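Small rules for a hand-held gripper at the table

Posted on September 4, 2023 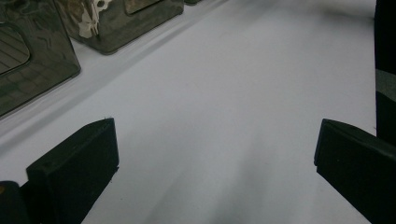

When should you write down the rules for collecting demonstrations with a hand-held gripper?
Before the second person touches the tool. One person can keep the habits in the head, but two persons already have two different ideas of what is a good grasp.

I write this because in our small workshop in Trolinton we started with no written rules, and we paid for it. In June we recorded 343 demonstrations of simple table tasks. When I sat down with Darragh Mulcahy to check them, we put 106 aside. The tool had no fault. We had simply worked in different manners. I approached slowly and stopped before closing the fingers. Darragh went in with one movement, like a person who takes a cup from the shelf. Both are fine for a human, but together they make a confusing lesson.

So now we have one page of rules, fixed with tape to the wall. It has 14 points and I will not copy all of them, only the ones which I would keep if somebody took away the rest.

The first rule is about the start. Each recording begins with the fingers open and with a piece of free table between them. We hold this for a moment before we move. I was against it at the beginning, it seemed to me a waste of time, but it makes the cutting of recordings very much easier later.

The second rule concerns the foam on the fingers. Foam becomes thinner with use and it collects dust, and then the same squeeze does not give the same hold. We look at both pads in the morning and we change them always in pairs. Never one alone! I did this once to save a pad and the objects were turning a little in the grip for the whole afternoon.

Then there is the light. We do not try to remove all shadows, as the place where a robot will work later has shadows too. But we write in the log which lamps were on and whether the blind was open. With smoky or see-through plastic this is important, for the reflections move when you move. My advice is to record such objects from several sides and to note it under their own heading, so that you can find them again.

Fourth rule: what stands on the table is part of the recording. If there are things at the border which do not belong to the task, they stay where they are until the set is finished, or they go away before it begins. To tidy up in the middle is forbidden. I am a tidy person, so this rule was written mostly for me.

About numbers. We stop after 80 recordings in one day, also when everything goes well. The hand becomes tired before you notice it, and a tired hand makes short, nervous movements. Darragh thinks the limit could be higher with a lighter handle. Perhaps he is right, we will see when we have one.

The last rule is that failed attempts are not deleted. They receive a mark and one sentence saying what went wrong: "slipped", "closed too early", "touched the neighbour object". We use a plain spreadsheet for this. We tried Zorkitz for some weeks, but it asked for so many fields that we began to leave them empty, and an empty field is worse than no field.

I do not claim that this page is a standard. The bigger standards for robot safety are another matter and you must read them for yourself when there is a motor involved. Ours is only an agreement between people who share one tool – and every change to it gets a date and two signatures. The next thing I want to add is a rule for left-handed operators, but first I must find one.

3 comments

Donamico
Useful, thank you. Do you record the condition of the foam in the log, or only look at it?

Author
We only look, but your question is good. I will add a column for the date of the last change.

Messina
We also stopped deleting the failures last year. It was the best decision for us. For the shadows we fixed the blind in one position and it is now screwed to the wall.

This site uses cookies to remember your settings. By continuing to read you accept their use. Accept | Read more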